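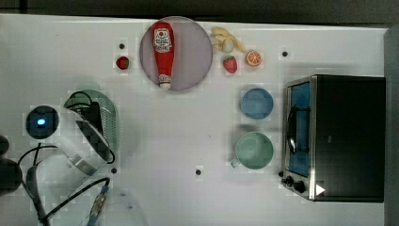

Flora Galbraith would like it known that she didn't set out to draw lighthouses. She has drawn a great many of them all the same, and gulls, and a Highland cow wearing a scarf, and they sell as vector sets to people who make tea towels and calendars.

"I wanted to do botanical plates," she says. "Ferns, mostly. Do you know how many people bought my ferns? Seventeen. I could have written them each a letter."

The lighthouses went up on Plusora, the stock library that takes most of her work, one January when she was short of money. They were black silhouettes, three to a sheet, with a bit of wave underneath. By spring they had paid for the boiler. She hasn't quite forgiven them.

What buyers want, she has learned, is a place they already recognise. Her set of Kastcombe, with the harbour, the church and the crooked pier, does well because the pier is crooked in a way that reads at the size of a postage stamp. Inland towns are harder. "You get a clock tower and a bridge, and then you're drawing ducks."

Then there are the keywords. Every file needs them, and Galbraith types hers late in the evening, which she thinks shows. One gull went out tagged as "seagull, sea, bird, coast, holiday, Christmas". It sold six times in December.

"So now I put Christmas on all the gulls," she says. "I'm not proud – well, I'm a bit proud."

She draws in Rennie, an old program she refuses to update, and cleans up the outlines in Braken, which she dislikes but which exports without leaving stray points all over the page. Stray points are her great subject. A silhouette that looks perfect on screen can have hundreds of them, she explains, and a cutting machine will try to follow every one. She once had a complaint from a woman whose stencil of a puffin had come out with a beard.

Did she refund her? "I fixed the file and sent it back. She said she'd got used to the beard."

Calendars are the steadiest trade and the oddest, as the next year's have to be finished while everybody else is looking for sun cream. She is drawing snow on the Kastcombe church this week with the window open. The months give her trouble too. February always goes to the lighthouse, and November is whatever's left over, usually the cow.

The ferns are still up on Plusora, on page three of her portfolio. She has added Christmas to those as well.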